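Unit 3: Comparing finger pads in simulation
Course notes, Roxana Nistor

3.1 Setup

All runs use the dining table world and the Franka arm on its pedestal. Two views are logged: a fixed room view and a view from the hand. Load the world from the Ollix menu and leave the lighting alone, or the image-based controllers will not be comparable across groups.

Each group tests two finger pad models, Oltton (flat, high friction) and Clirkari (flat, low friction). Do 5 grasps per pad per object. Start with the twenty-sided die. Its opposite faces are parallel, but the approach angle decides whether the fingers meet faces or edges — record the angle before closing.

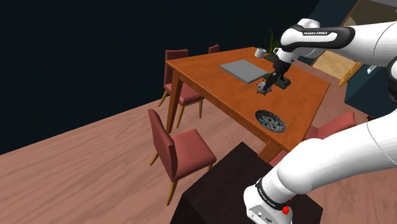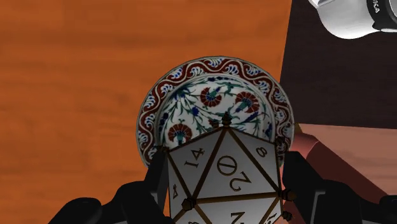 Jianguo Lei objects that friction is the wrong variable to start with. In the Mendonça lab runs he varied the contact stiffness first, and the pad ranking changed for the die while the friction values stayed fixed. He would have each group sweep stiffness up to 1000 N/m before touching anything else.

The objection is fair, and the sweep is now Part B of the exercise. Part A stays as written.

3.2 What to hand in

Table of grasps: pad, object, approach angle, closing force, result (held, slipped, missed).
Hand view at the moment of closing, one per pad.
A short paragraph on which camera was more useful for judging contact.

A grasp counts as held if the object stays between the fingers for 3 seconds after the lift. Slow rotation inside the grasp is still "held" — note it in the last column.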